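Zaltley cell 2 task records: README

Version of 2019-06-30. Maintained by the Tiltby line support group.

Contents

This folder holds 819 task records from the processor fitting cell at the Tiltby refurbishment shop, together with the shift notes written by the bench staff who work beside it. The records cover part pick-up from the fixture, alignment over the board and seating. Failed and abandoned attempts are kept. Of the total, 295 include an entry from the shift notes; the rest have robot data only.

records/ one folder per attempt
notes/ shift notes, typed up from paper
fixture/ drawings for the parts plate, revisions C and D
survey/ staff replies, names removed

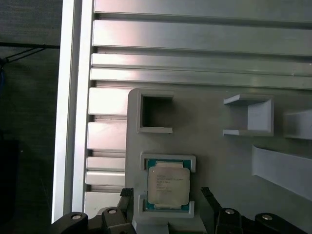
Pick position was the main source of stoppages in revision C of the fixture. Operators were pressing parts in by hand at slightly different angles, and the cell rejected the pick. Revision D was issued together with a short loading instruction. The processor sits in a raised nest with small corner tabs, and the two fingers come up to it from either side. Loading the fixture is now a listed bench duty with its own time allowance of 50 minutes per shift.

Changes to bench work

Before the cell, one person opened the case, fitted the processor and memory, and closed up. Case opening, cable clearing and final inspection remain manual. Staff rotate between loading, inspection and rework, and nobody is assigned to loading for a full shift. The survey replies report less strain in the hands and more interruptions. Several ask for rework to be counted in the output figures. This was agreed and takes effect in August.

Hand fitting has been kept as a skill. Each operator does one batch by hand per rotation, and those batches are marked "manual" in the notes.

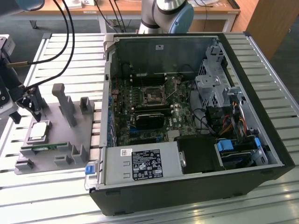

Opened tower on the slotted table, CPU socket empty, with the parts fixture to its left.

Known problems

Timestamps in notes/ are to the nearest five minutes and do not line up with the robot clock. Cases from the Clarport contract have a different cable layout and should be treated separately. The force channel was limited to 600 samples per attempt in the early records, so long attempts are truncated. Grabner fault codes are given as logged, without translation.

Use

Internal use and approved training work only. The records must not be used to rate individual staff. Shift notes may be quoted if the shift letter is removed.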